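Section 4. Mounting the arms and first power-up

This section assumes that the base plates are printed or cut, the servos have their ID numbers, and the main harness has been tested with a meter as described in Section 3. If you skipped the ID numbering, go back and do it now. It is much harder once the arms are assembled.

Set aside an evening for the mounting and another for the power-up. Two people can do the mounting comfortably. One person can do it with a strap over the pole.

4.1 Preparing the table

1. Clear the tabletop and wipe it down. Sawdust under a base plate will let it rock.

2. Lock the casters if your table has them. If the locks slip, chock the wheels.

3. Mark the centerline of the table from front to back in pencil.

4. Measure 222 mm to each side of the centerline and mark the two base positions. These are measured to the center of the base plate, with the cable slot facing the rear.

5. Drill the pilot holes with the plate clamped in place as a guide. Use the bolts from bag 6. The wood screws from the earlier kit pull out after a few weeks of use.

Note: Dilek Karaca built hers on a narrower table and moved the bases in. It works, but the elbows touch when both arms fold. If you do the same, set the soft limits in 4.4 before running any motion at all.

4.2 Fitting the pole and brace

The pole carries the overhead camera and takes the weight of the cable loop. It must be braced.

1. Stand the pole in its foot and start all the foot bolts by hand.

2. Fit the diagonal strut to the lower bracket first, then to the table side.

3. Check the pole with a level on two faces. Adjust at the strut.

4. Tighten the foot bolts, then the strut bolts, then check the level again. It usually moves a little.

Caution: Do not hang the cable loop until the strut is tight. The pole can twist in its foot and drop the camera onto the arms.

4.3 Mounting the arms

1. Lay the first arm on a folded towel with the gripper pointing away from you.

2. Feed the harness through the slot in the base plate. Pull it by the sleeve, never by the connector.

3. Set the arm on the plate and start the bolts in a cross pattern. Leave them loose.

4. Turn the base by hand through its full travel. You should feel even drag the whole way. A tight spot means the harness is pinched under the plate.

5. Tighten the bolts in the same cross pattern.

6. Repeat for the second arm.

7. Fit the wrist camera to its bracket with the cable leaving toward the elbow. Leave enough slack for the wrist to roll both ways.

Two suppliers make the wrist bracket. The Ruddock part has slotted holes and can be tilted. The Feka part is fixed. Either will do, but use the same one on both arms or the calibration files will not be interchangeable.

4.4 Setting soft limits

1. With the power off, move each joint by hand to where you want it to stop. Keep the upper arm clear of the pole on the inside.

2. Write down the joint angle from the printed scale on each housing.

3. Enter the values in limits.txt, one line per joint, left arm first.

4. Take 13 degrees off each end of the shoulder range. The shoulder overshoots when the arm is fully extended, and Clive Inskip lost a gearbox finding that out.

Note: Limits are read only at startup. If you change the file, restart the controller.

4.5 First power-up

1. Put the emergency stop within reach of the person at the keyboard. Test that it cuts power before connecting the arms.

2. Ask anyone else in the shop to stay out of reach of both arms.

3. Switch on the supply with the arms folded. The idle voltage should settle at once. If it wanders, switch off and look at the ground connection.

4. Start the controller and wait for every joint to report. A missing joint is nearly always a half-seated plug at the elbow.

5. Run the wake command on one arm only. It will lift slowly and hold.

6. Open and close the gripper 23 times with nothing in it. Listen for clicking. If you hear it, the finger rail needs grease.

7. Repeat with the other arm, then wake both together.

Caution: The arms fall when power is cut. Keep hands out from under them, and leave the towel on the table for the first few runs.

4.6 Checking the wrist view

Open both grippers fully and start the wrist camera preview. Both fingers should show at the bottom of the picture with tabletop between them. If one finger is missing, loosen the bracket, turn the camera slightly, and tighten again. Save the preview with your calibration file so you can compare it later if the bracket gets knocked.

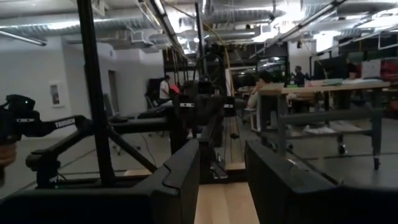 Once both arms pass, switch off and leave everything bolted up overnight. Check the base bolts again before the next session, as the wood compresses a little under the plates. Calibration is covered in Section 5.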